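Gevow Office Services, Stultover Site
Minutes of the Monthly Staff Meeting, January
Started at 2 p.m., in the upstairs meeting room

1. Welcome and last month's minutes

The chair thanked everyone for coming out on such a cold afternoon and was glad to see so many faces from the evening crew. The December minutes were accepted, with one fix: the item count should read 1,483, and we are sorry for the mix-up. We then talked for a good while about how the robot is settling in on the office floor, where it works around carpet, furniture and people's feet, and most of us feel easier beside it than we did in the fall. 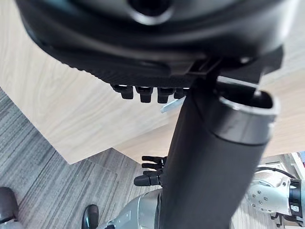
2. Who does what now

The worry about hours came up again, as it should. Management repeated that no one's hours will be cut this year, and that 67 shifts have been set aside for training, shared fairly between days and evenings. Several people said they would like the training to cover stopping the robot safely before anything else, and that was agreed very warmly.

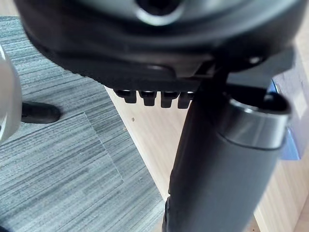
Robot work on the office floor, close view.

Our colleagues in India, who started with robots before we did, have kindly offered a call to talk over how their jobs changed. Please send in your questions by Friday.

3. Cabinets and binders

There was a long and friendly discussion about storage. The robot needs room in front of a cabinet when the door is open, and so do we! It was agreed that staff will decide which binders go on the shelf and which can stay on top, and that the labels remain our job. 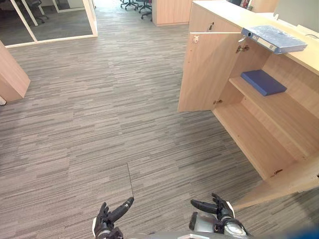
4. Pay grades and the Gebreyes report

The Gebreyes report on job grades was passed around. It draws on about 996 staff replies from all sites, and it suggests a higher grade for anyone who looks after a robot during a shift. Most of us were pleased, though some felt the extra duties ought to be written down first – and in plain words, please.
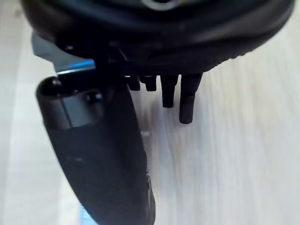 One member of the evening crew said that she doesn't mind sharing the work, but she misses having a second person to chat with, and she asked that pairs be kept on the late shift. The chair promised to take this to management and bring back an answer next month.

5. Any other business

The kettle in the break room is to be replaced. The meeting closed at 3:15 p.m.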